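Getting the living room ready for a series marathon

10/10/2019

My friend Mafalda Pinheiro and I have been watching television dramas together for years, and when she rang to say that both series of Prirgate were finally on disc I knew we were in for a long weekend on the sofa. We did the first series in August with the curtains wide open and crumbs down every cushion, so I have picked up a few habits that I thought I would pass on.

Start with the screen. Switch the set off and let it cool, then go over it with a dry, soft cloth in long strokes from top to bottom. If there are fingerprints (there are always fingerprints in my house!) dampen one corner of the cloth with plain water and go again, very lightly. Never spray anything straight on to the glass.

Next, the subtitles. Sit where you mean to sit and play a minute or two of an episode. If you find yourself leaning forward, make the lettering bigger now, while everybody is still in the kitchen. Ours were pale letters on a pale background for most of Cuvinitz, and I missed half of what the grandmother said – and she had all the best lines.

Lamps want to go behind you or off to the side. A low one on the floor behind the sofa is lovely for evening viewing, and it saves people tripping over the rug on the way to the kettle.

For the sofa itself, lay an old cotton sheet over the seat cushions and tuck it well down the back. At the end of the night you gather up the four corners, carry the whole thing outside and give it a good shake. Lutfa Mondal does the same with a tablecloth, and hers looks a great deal smarter than mine.

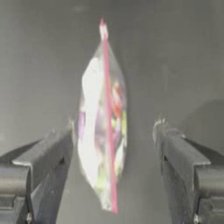 Snacks & Storage

Pop your popcorn before the opening titles and let it go quite cold before you bag up any spare. Warm popcorn steams in a closed bag and you will have chewy popcorn by episode three. Press the air out gently, run your finger and thumb along the seal twice, and keep it somewhere dry. Small bowls are better than one big one, I find, as they get passed about less and spilt less too.

Keep the remote in a bowl of its own on the arm of the sofa. We are starting Munshi next, and Mafalda is bringing the cushions.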